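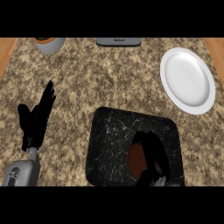
# Re: [kits-list] Labels and return dates for the ward bags

From: Elsa Pelkonen
To: kits-list
Cc: Helmut Frerichs

Replying to Tapio's message point by point. I have trimmed the part about parking at Herkholm, which Helmut has answered separately.

> From: Tapio Oksanen
>
> The June delivery of activity bags to Herkholm went in under two label formats. The older bags have the ward code first and the bag number second. The newer ones have it the other way round. Ward staff are writing down whichever part they see first, so the loan sheet now has entries that could be either.

Agreed, this needs fixing before the next delivery. From now on the bag number comes first, followed by a dash and the ward code. Old labels should be covered with a new one when the bag comes back for cleaning. Please don't peel them off, as the glue marks the fabric and the new label won't hold.

Bag numbers are never reused. If a bag is scrapped, its number is struck off the sheet and left blank. We have 130 numbers issued so far, and the next bag made up takes the next number, whatever gaps there are lower down.

> Can we also settle the loan period? Monach have been keeping bags until the child goes home. Herkholm send them back after a fortnight.

The loan period is 30 days, counted from the day the ward signs for the bag. A child who is still on the ward at that point keeps the bag and the ward sends one line to this list with the bag number. The sheet is then marked "extended" and the count starts again. A second extension works the same way.

Bags used in an isolation room are not returned at all. The ward disposes of the contents under its own rules and reports the number to us. Do not chase these. At present there are 17 marked as overdue for Monach, and Virgilio thinks several of them were disposed of in this way. He is checking against the ward's own book and will correct the sheet himself, so please leave those rows alone until he has finished.

> Last thing. The contents card still lists modelling clay. I thought we had dropped it.

It was dropped from the under-fives bag only. The card was never split, so the same text went into both. Urho has now made two cards:

- Card 1, under fives: board book, cloth puppet, wax crayons, pad of plain paper.
- Card 2, five and over: paperback, pencil case, modelling clay, playing cards, pad of plain paper.

The card version is printed at the bottom right. Anything below version 2 should be thrown away. If you find an old card in a bag on the shelf, check the contents against the new card before you change it over, as some bags were packed from the old list.

Two things are still open:

1. Whether the pad should be lined for the older age group. The play team at Monach asked for this. I have no view.
2. Who holds the master copy of the loan sheet while Tapio is away. I can do it if I am given edit rights. At the moment I can only read it.

Replies to the list, please, so that Herkholm see them too.

Elsa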